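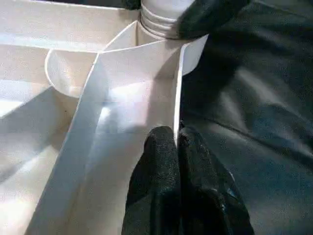

Robot grippers join the bottle line at Ibarra, and the night crew gets its evenings back

December 6, 2022

I've been going in and out of the Ibarra packaging plant for a few years now (my first story there was about the parking lot flooding, so this is a step up), and I have never heard people in the break room talk this much about white plastic.

The plant handles molded parts and bottles for cleaning products, and until October every odd-shaped piece was picked up, turned over and set down by hand. The firm has now put in a pair of gripper stations from Mokoro, running on software called Pludar, and they do the picking and turning on one of the two lines. The other line is still all people, and the plan is to keep it that way at least through spring.

So what's changed? Mostly the hours, if you ask the folks on the floor. The late shift used to run until midnight whenever a big order came in. Now it wraps up at nine most nights, and one woman told me she's eaten dinner with her kids more times this fall than in the whole year before. She also told me she misses the overtime money, and she wasn't the only one! The company says base pay went up a little for anyone trained on the stations, but a couple of people did the math for me on a napkin and it doesn't quite make up the difference.

The work itself is different too. Threaded necks are the fussy part. Squeeze too hard and a thin wall gives, squeeze too lightly and the piece slides, and the people who spent years learning that by feel are the ones now setting the grip for each new shape. On a good shift the station gets through 1525 pieces. On its first full day it managed 476, and I'm told there was a fair amount of yelling.

I tried setting a grip myself and dropped the part twice. Everybody was very nice about it.

No one has been laid off, which was the first thing I asked. Four people moved over to inspection and two went to the Dukavari warehouse across the road, one of them happily and one of them less so (he liked his old crew, and the warehouse is cold). Sore wrists came up over and over when I asked what people were glad to leave behind. Boredom came up as a new complaint. Watching a machine is slow going when it's behaving, and the operators have asked to swap between the two lines every couple of hours. Management agreed to that last month.

There's a second order of parts coming in after New Year's, over 996 cases of it, and the shapes are new, so the grip settings will have to be worked out all over again. The crew has asked for a full week to do it. As of this morning they've been promised three days, and they're still talking.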